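I finished the second book on the old semaphore line last night, and I want to write down some thoughts before I forget them.

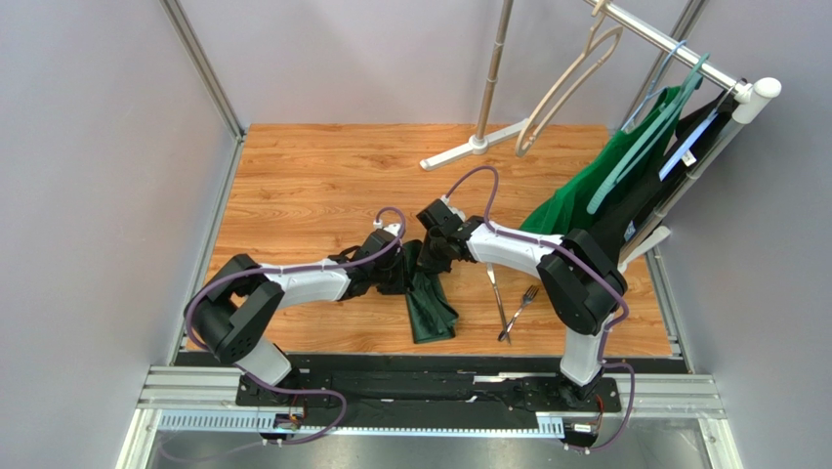
## The line to Hundholm

Before the electric telegraph came to our coast, messages went by wooden arms on towers. The line from Grenbridge to Hundholm had 43 stations. In clear weather a short order could pass the whole way in nine minutes. In fog it could not pass at all, and the fog there can stay for a week.

The builder was Johannes Molefe, an engineer who first made his name with harbor cranes. He liked to climb the towers himself and correct the ropes, even when he was old and the workers begged him to stay down. I like him very much for this. The book is less kind. It says he wasted a full summer on a lamp system for night signals that the navy never wanted.

## What I did not know

The code book had 3,582 entries. Many are very practical, like "send more tar" — and one means only "the previous message was a mistake." I read this page to Ieva and she laughed for a long time.

Also, the operators did not know what they were sending. Only the officers at the two ends had the code. The men between copied the positions from the next tower, all day, for small pay and firewood.

## Next

Darius Kuusk has promised to lend me the diary of a station keeper at Lūse. It is in old handwriting, so I will be slow. If somebody knows a good map of the northern towers, please write to me. The one in the book is too small to read.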